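Lab notebook, shared copy – April
Equipment plan for the second half of the year

Coffee in hand, 7:40, nobody else in yet, so I'm going to get this down before the Trandar call and then clean it up never.

Where we left it: Fulvio Ruggiero wants one number from me for the hand-held grippers and the two follower arms, and he wants it to be a number he can defend upstairs without me in the room. Fair enough. The trouble is that I have three quotes in three different shapes and none of them include the same stuff.

Trandar quoted the grippers as a pair, with cables, with a spare set of finger plates, and no calibration. Lirkon quoted singles, calibrated, and the cable is a line item (a cable! as a line item!). Valentini quoted the whole thing as a station, table and stands included, which we don't need and which I've asked them twice to take out. They took out the table. The stands are still there. I'm going to call them instead of emailing again.

Cable first, since I'm already cranky about it. Lirkon wants 238 a piece for the long one. I had to read it twice. The short one comes in the box but it's too short for anybody standing up, and I'm not going to have people hunched over all afternoon to save on a cable. If we go Lirkon, I'm budgeting the long ones from day one plus a spare pair, and Fulvio can yell at me about it in person. Cables are what we break. They get stepped on, they get yanked when somebody reaches across, and the strain relief goes first.

Okay, fingers. I've gone back and forth on this more than on the arms, which is silly given what the arms cost, but the fingers decide which jobs we can do at all. The book work is what's driving it. A closed hardcover is easy, you could do it with salad tongs. A paperback that wants to open up on you is a different animal, and standing one upright with a hand on each side has been our best test of whether a finger is any good.
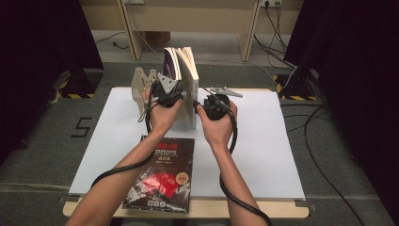

So I want two finger shapes in the order: the wide plate and the long skinny one. The wide one spreads the load and doesn't dent covers. The skinny one gets under things and between things, and I wouldn't want to pick up a magazine off a flat surface without it. Trandar will mix shapes in a pair at no extra charge if we say so at order time, and charges for a swap kit if we don't. PUT IT ON THE ORDER. Writing that in capitals for myself.

Also want to ask all three about pads. Glossy covers are slippery and I don't love our current answer, which is me with a roll of grip tape and scissors. If there's a pad that comes off and goes back on without leaving goo, I'd pay for it. Glue residue on a finger is half an afternoon gone.

Now the arms. My worry isn't the purchase price so much as everything that comes after. Things I left out of the last estimate and got caught on:

- freight, and the liftgate fee on top of freight
- mounting plates (theirs don't match our hole pattern, of course)
- the second power run to the back of the room
- a service visit in year one
- books and magazines, plus whatever else we wear out by handling it

That last one sounds like a joke but I went through the receipts and it adds up. A paperback gets soft after a while. The spine relaxes, the pages start to fan more, and then it isn't the same task you had at the start of the month. I'd like 16 new titles a month, mixed sizes, some with stiff covers and some floppy, and I'd like to stop buying them on my own card. Used is fine for most of them. Magazines should be new, they go limp so fast.

10:15, after the Trandar call.

Good call, mostly. Lead time on the grippers is 5 weeks, lead time on the arms is "we'll get back to you", which I've learned to hear as the end of summer. They'll hold the quote if we send a letter of intent, no deposit. I asked about a loaner pair to bridge the gap and the guy laughed, but in a friendly way, and then said he'd check. I also asked whether the new gripper body has the same bolt pattern as the old one so our plates carry over. He thinks so. He thinks so is not in writing. Following up.

Talked to Venderstead after that about the arms on lease. I went in expecting to hate it and came out kind of liking it? You pay more over the full term, no question. But the service visit is inside the price, and if the project gets cut back we can return one arm at the halfway mark and keep the other. Given how last year went I think Fulvio will like that a lot better than I do. I still need the actual fee for returning early, she said it depends on "condition" and I'd like to know who decides that.

Where I'm leaning right now, in pencil:

Grippers from Trandar, bought outright, 2 pairs, mixed fingers. Lirkon's calibration is nicer and I'll miss it, but we can do our own, it's a morning's work and we already have the target board.

Arms on lease from Venderstead, unless the early return fee turns out to be ridiculous.

Valentini only if they drop the stands and come down on price, and I don't see that happening. We have perfectly good stands.

Open questions for Fulvio when he's back from wherever he is: which budget line do consumables live under now? Does a lease count as capital or operating for us, and does it change who signs? And can the electrician come before the arms do this time, please – I don't want another month of extension cords.

Still to do: call Valentini, bolt pattern in writing, price out pads, redo the spreadsheet with freight in it. The old tab is wrong, don't use it, I've colored it gray. If anyone has opinions on finger length get them to me before the letter of intent goes out. Leave a note on my desk or write under this.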